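Orklow Publishes Practice Rules for Hand-Held Gripper Work with Household Textiles

Document open for comment until the end of August

Wed 15 January

Orklow today released the first public edition of its Practice Rules for Hand-Held Gripper Work, a set of 38 rules for teams that record manual tasks with hand-held grippers. The rules are free to read and to use. They were written together with the engineering office Ó Néill and were tested in the Trusholm workshop before publication.

Many groups now collect recordings of daily tasks such as folding, packing and sorting, so that robots can later learn from them. Until now each group has worked with its own habits. One team cleans the finger pads each morning, another team does it when somebody remembers. One operator stops when the cloth catches in a linkage, another operator pulls. These differences are difficult to see afterwards in the recordings, but they have influence on the quality and also on the safety of the people at the table.

"We did not want to write a big standard that stays in a drawer," said Brynhildur Egilsson, who leads the practice group at Orklow. "We wanted rules which an operator can read before a shift and still remember after lunch. Where we could not explain a rule in two sentences, we took it out."

Textiles were chosen as the first subject. Soft goods change their shape with every touch, they hide zippers and seams, and they can be damaged by a grip that would be harmless on a box or a cup. Mesh laundry bags, shirts and towels are all included in the test list.
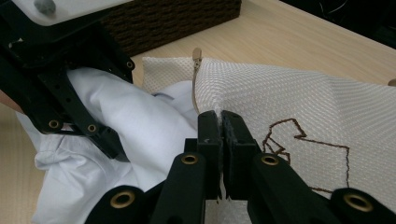

Two hand-held grippers at work with white mesh fabric and a white cloth on a wooden table.

The rules are divided into 3 parts. The first part is about the table and the light. The work surface must be firm and dry, and items that do not belong to the task must be written down in the session sheet, with their place on the table. The second part is about the grippers. Pads, screws and threaded inserts are to be checked at the start of each session, and a pad with visible wear must be compared with the reference card before it is used again. Scuff marks alone are no reason to change a pad. Cracks and loose edges are.

The third part, which is also the longest, is about the people. It says how two operators share one piece of fabric, who gives the signal to release, and where the free hand may be placed. Fingers must stay away from the linkages while a gripper is closing. When two grippers hold connected or overlapping pieces, only one of them may pull at a time. Zippers are to be approached from the fabric side, and the slider may be gripped only when the task asks for it.
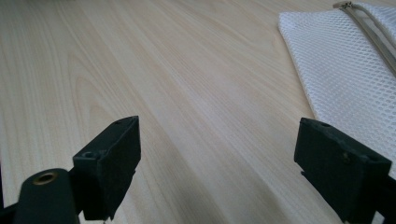 A rule that caused much discussion in the preparation is Rule 14, the open start. It asks that every recording begins with the fingers open and without contact to the item, and that this position is held for a short moment before the approach. Several operators found this slow at first. The practice group decided to keep it, as it gives a clear beginning to each recording and lets the operator check the opening width one more time.

Before publication, the rules were used in up to 300 recorded sessions in Trusholm. Comments from the operators led to a number of changes, mostly in the wording. The part about shared fabric was written again completely.

"In the first draft we used the word 'carefully' in almost every paragraph," said Kaiwen Ye, responsible for operator training at Ó Néill. "The operators asked us what it means, and they were right to ask. Now the text says what to do with the hand, and when to stop."

The rules do not replace the national law on workplace safety or the instructions of the gripper manufacturer. They also do not cover powered robot arms, heated tools such as irons, or work with sharp objects. An extension for kitchen items is in preparation, but a date for it has not been decided.

Teams that follow the rules may write this in the description of their recordings, together with the edition number. Orklow does not give certificates and does not plan to do so. A session sheet and the reference card for pads can be printed from the Clarunow document library, where the full text is also kept. Comments can be entered there by rule number, and all of them will be published with an answer from the practice group.

Press contact: Orklow, Practice Group, attention Brynhildur Egilsson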